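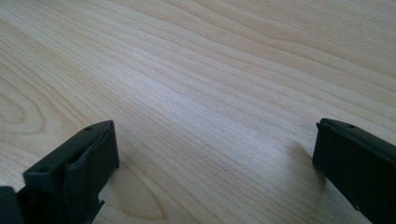
Pale wood with a long, flowing grain. Tables in a similar finish are planned for the Rultmont reading room.

Rultmont library to reopen in February with longer hours

Rultmont's public library will reopen in February after a refit that has kept the building shut since the summer, the town council has confirmed.

The ground floor has been rewired and the leaking roof above the children's section replaced. The old reading room, used for storage for the past nine years, will be open to the public again, with seats for 79 people. Before the closure the library had 127 seats in all, most of them in the main hall.

Opening hours will be extended to eight in the evening on Thursday. The council said this was the change most often asked for in a survey of residents last spring, which drew 2,954 replies.

Demetrius Kasprzak, who runs library services for the town, said the tables had been one of the harder decisions.

"The old ones were dark and very heavy, and people complained they couldn't read at them in winter," he said. "We wanted a lighter wood and a plain matt surface. It will mark, but it can be sanded."
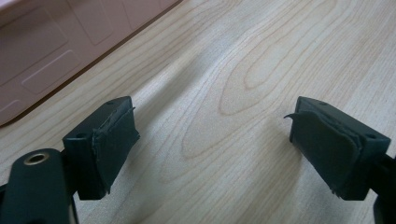 A light wooden tabletop.

The old tables have been offered to schools and clubs in the area. Drarkgate Primary has asked for six of them and the rest can be reserved at the council offices on Kapoor Street until the end of the month.

The mobile library will go on calling at Wutumden and Drarkgate until the main building opens, and will then return to its usual fortnightly route. Books borrowed before the closure can be handed back at either stop, and no fines will be charged on them.

A local history display with 100 photographs of the town will be on show in the reading room for the first four weeks. Entry is free.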